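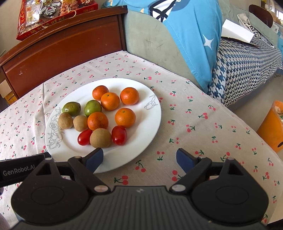
Moving fruit, one piece at a time

Amra Todorova packed mixed fruit trays at Delić until last November. She now spends her shift with a black hand-held gripper, picking up the same kinds of fruit with two blue-padded fingers instead of her own. The recordings go to Anent, the company building the arms for Delić's tray line.

We talked on a break, and I asked what had changed most for her.

"The speed," she said. "On the line I never thought about a tangerine. You take it, it's in the tray, you've got the next one. With the gripper you have to come in straight, close, lift, go over, let it down. The first week I was squeezing too hard and Radomir kept telling me to slow down. I've never been told to slow down at a job before."

Radomir Vasić trains the people who record. He came over from the line too, where he was a shift lead, and he doesn't miss it much. A task is usually short. The fruit starts on the cloth and goes onto a plate, or starts on the plate and comes off again. Then somebody sets it up a little differently and it is repeated. The target this month is 2,000 recordings from the whole group.

"People ask if it's boring," Todorova said. "Sure. Packing was boring too. My shoulders hurt less now, but my hand gets tired in a different spot."

The big round fruit is the easiest for her. Cherry tomatoes are the ones she complains about.

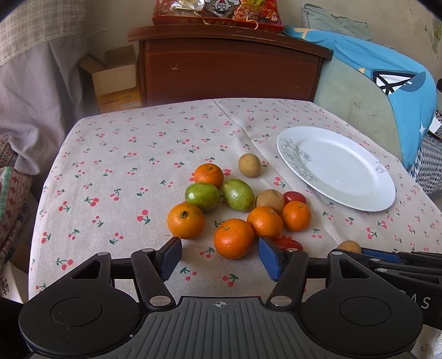
"They're small and they're slick, and if you don't get them in the middle of the pads they shoot out sideways. The little brown ones are fine, the skin has some grip to it. Tomatoes I would leave for a person." She thought about that. "Maybe they will. I've asked."

I asked Vasić the same thing. He said the plan at Delić is for the arms to take the citrus and for people to keep the small items and the final check, at least for the first two lines. Beyond that he hasn't been told anything and didn't want to guess.

There were 62 packers when the arms were announced. Todorova said the meeting went badly. "They showed us a video, and then it was questions, and the only question was who's going. They said no layoffs before the first line is running. Well, that's a date, isn't it? It's not a promise."

Ilir Ristić, who still packs, told me on the phone that he was offered recording work and turned it down. "I didn't want to teach it," he said. He and Todorova still carpool – they have agreed to talk about other things on the way in.

Todorova doesn't hold it against him. "I get it. I went back and forth for 2 weeks. But the arms are coming whether I hold this thing or not, and here I get paid the same and I sit down."

What she would like is to be one of the people who look after the arms once they're installed. Delić has said there will be a 30-hour course, open to anyone on the packing staff. She has put her name in.

"I know how it picks things up," she said. "It picks them up like me. So when it drops one I should have some idea why."

She had two more setups to record before lunch, both with the tomatoes.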